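Narendra Dubey
Thursday, June 3, 2021

Gripper update, for the patient souls still following along! The new yellow fingers are finally on, third try, and I'm so fond of them already. Indrek Stankevičius lent me his good screwdrivers and I promise they're going back (soon, Indrek).

3 comments · 7 shares
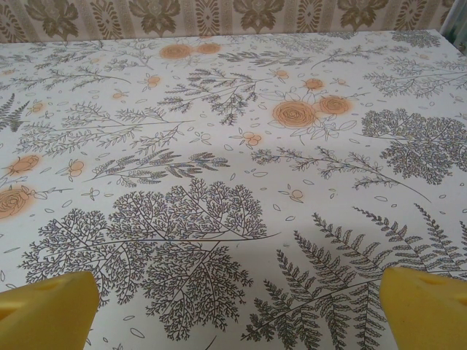 Fingers open wide over the rose tablecloth.

Next job is getting both sides to close evenly, and then I'd dearly love it to pick up a teaspoon. Any tips on soft pads for the tips, please send them my way.

299 likes

Back to top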